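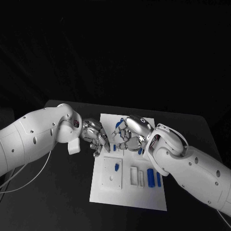

White panel on a dark bench: which face up, and how do you keep it flat?

Print this thread | E-mail this thread

Forum: Workshop and Bench > Sheet Goods and Panels

ristville_bench
I have a flat white panel to finish and I'm working on a charcoal table with a rounded back edge. What looks like black cloth hangs behind it, so the light is low and even. The panel sits with its long side running front to back. It is 606 mm long and 400 mm wide, painted on both faces, and it goes into the Braltulden shelving as a loose divider.

Two questions. First, does anyone orient a panel this way for edge work, or do you always turn it side-on? Second, what do you put under it? The table surface is hard and I've marked one panel already.

planerchips
Side-on, always. With the long side running away from you the far end is out of comfortable reach and you end up leaning on the near end to get there. Leaning is what marks the underside.

ristville_bench
I can reach the far end without leaning. The table is low. Side-on, the two ends sit outside my shoulders and I can't see both corners at once.

oakgall
I go front to back as well. For sanding a long edge it lets you run the block in one straight stroke toward yourself. Side-on, the stroke swings in an arc from the elbow and you get a faint hollow in the middle of the edge. Check it with a straightedge against a light and you'll see it.

planerchips
You get the hollow from lifting off at the ends. It has nothing to do with which way the board is turned.

oakgall
I've checked it both ways on the same stock with the same block. The hollow was there side-on and not there front to back. I'll grant that my side-on technique may be poor.

Fenceline48
On the second question: non-slip router mat, the open-weave kind, but wash it first. New mat can leave a grid pattern on fresh paint. I had this on a set of doors in February when the shed was cold and the enamel was still soft two weeks on. A washed cotton sheet folded once is safer on anything painted recently, though it slides.

ristville_bench
Paint is water-based, two coats, well past the recoat time on the tin. I don't know about full cure.

Fenceline48
Recoat time tells you when the next coat can go on. It says very little about when you can load the face. Push a thumbnail into an offcut that was painted at the same time. If it dents, use the sheet.

tare_weight
Has anyone used the Nastus bench pads? The grey ones, sold as a set.

planerchips
Yes. They hold well on a clean table and not at all on a dusty one. Four under a panel that size would leave the middle unsupported, and if it is thin stock it will flex when you press on it. I'd want one at the centre as well.

tare_weight
What thickness is the panel? That changes the answer.

ristville_bench
Not thick. It will bow if I hold it by one short end. On the table it lies flat.

tare_weight
Then full support underneath, mat or sheet, and no pads. Pads are for stock that is stiff enough to bridge between them.

oakgall
Agree with that. Also lift it with a hand on each long side, near the middle of its length. If you pick it up from one end the other end drags, and the corner is where the paint chips first.

planerchips
For once no argument. Although if it were side-on you would already have a hand at each short end, and with thin stock that gives you a sag in the middle. So I suppose that is one point for front to back.

Fenceline48
Noting the colour as well. White on a charcoal top is good for checking edges -- any chip or high spot in the outline shows against the dark. It is poor for checking the face. A low lamp raked across from one side will pick up brush marks that even light hides.

ristville_bench
Tried the raking lamp. There are brush marks along one long edge that I hadn't seen. I'll key the face with 400 grit, wipe down and recoat that side, then leave it 48 hours before turning it over. Thumbnail test on the offcut left a slight dent, so it's going on the folded sheet.

planerchips
48 hours is short if it's dented already. Give it a week.

ristville_bench
It has to go in before then. The divider carries no load.

planerchips
It will stick to whatever leans on it.

Filed under: panels, painted finishes, bench setup

Related threads
Ignacio block plane: sole flatness out of the box
Braltulden shelving, divider slots too tight
Water-based enamel still soft after a month
Best cloth for wiping down between coats
Ristville timber yard, offcut bin hours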